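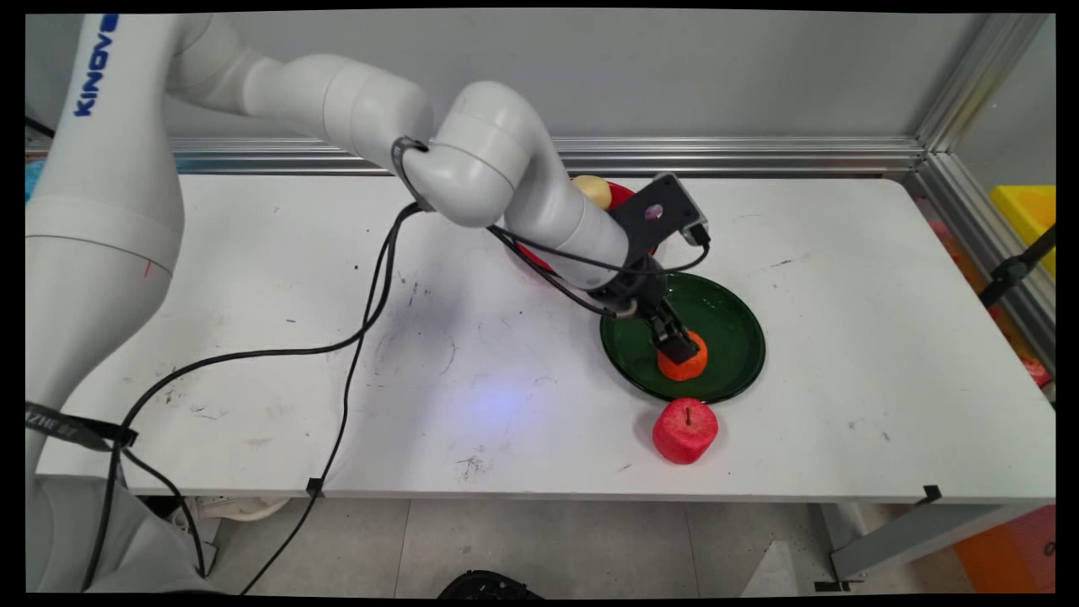 Section 4. Setting Out the Fruit

4.1 Before you start

By now the Calholm table is standing on all its feet and you have wiped the top. If you skipped the wiping because the table looked clean, go back to Section 3. White tabletops always look clean from the doorway.

This section covers the plate and the fruit. It's the shortest part of the guide and it gets the most mail, nearly all of it about apples.

You will need:

One round plate, dark green, from the Danavero set
One orange
One red apple, artificial (see 4.4 before you substitute anything)
A dry cloth
The card template from the lid of the Hashemi box

You won't need the place mat. It's packed in the same box and people assume it must go somewhere. Put it back.

4.2 Placing the plate

1. Take the plate out of its sleeve with both hands. The sleeve grips harder than you expect and then stops gripping all at once.

2. Run the dry cloth around the raised rim. The rim is glossy and keeps fingerprints the way an aunt keeps grudges. The paler inner surface is more forgiving.

3. Set the plate to the right of the middle of the table. Stand at the long side when you do this. "Right" has meant three different things in three editions of this guide, and it now means your right when you are at the long side with the hinge under your left hand.

4. Slide the template up to the plate until the curved cutout touches the rim. The straight edge of the template should line up with the edge of the table. If it doesn't, move the plate, not the table.

5. Take the template away. Several customers have reported that the fruit won't sit level, and the template was still under the plate.

Note: The plate is sold under part number 618. Older sets have part number 500, which has a flat rim and a narrower foot. Both work. Don't stack a 500 on a 618 unless you enjoy the noise.

4.3 Placing the orange

6. Turn the orange in your hand until you find the side it wants to rest on. Every orange has one. If yours has a flat navel end, start there.

7. Put it on the plate, toward the front and a little left of the middle. Resist the middle. An orange in the dead center of a plate looks like it's waiting to be photographed for a bank calendar, and it also leaves you no room behind it for the second piece in Section 5.

8. Let go slowly. If it rolls, give it a quarter turn and try again. Two tries is normal. After five, get another orange.

Caution: Do not flatten the bottom of the orange with a knife. It will sit beautifully until the juice reaches the rim, and then you are back at step 2.

Caution: No tape, putty, or museum wax on the Danavero plates. It comes off the glaze, eventually, with most of a Saturday.

4.4 Placing the apple

9. Set the apple on the bare table directly in front of the plate. It does not go on the plate. We have been asked whether this is a misprint, and it isn't. The apple starts on the table so that you have something to move in Section 5.

10. Bring it close to the rim without touching. If you hear a click, you have touched.

11. Stand it so the stem points up. The stem is short and dark and sits in the dimple on top, and it is not a handle. Lift the apple by its sides.

12. Step back and look at it from the end of the table. The apple should be in front of the plate and the orange behind it on the green. If you see two oranges, you have opened the citrus kit by mistake.

Note on real apples: You can use one. It will lean, it will bruise where you set it down, and by the end of the week it will have views of its own. The artificial apple has a slightly blocky shape and mottled skin, and stands where it's put. The Bultell apple in the winter kit is a darker red and may be used in its place from November on, or whenever you get tired of the other one.

Note on eating: The orange, yes, once you have finished Section 5. Wash it first. The apple, no. Keep it out of reach of small children, and of anyone who comes in late from work and doesn't turn on the light.

4.5 If something looks off

The orange keeps rolling to the same side. The table is not level. Return to Section 2 and adjust the foot on that side, half a turn at a time. Take the orange off first.

The plate spins when you bump it. There is grit under the foot. Lift, wipe, replace. If it still spins, check for the price sticker.

The apple throws a shadow across the plate. Move the lamp. A soft shadow falling on the table is fine and we'd leave it alone.

The green looks black. It's a dark green. In the evening it looks darker. Color complaints about plate 618 should be made in daylight.

The fruit is missing. We can't help with this one.

Replacement fruit is item 3669 on the parts list, artificial apples only. Oranges are available wherever you usually get them.

Section revised 8/4/09 by Hiyori Kudo. Changes from the last edition: step 5 added, step 9 reworded again, page 38 of the old guide withdrawn along with its diagram of a pear.

Continue to Section 5, Moving the Apple to the Plate.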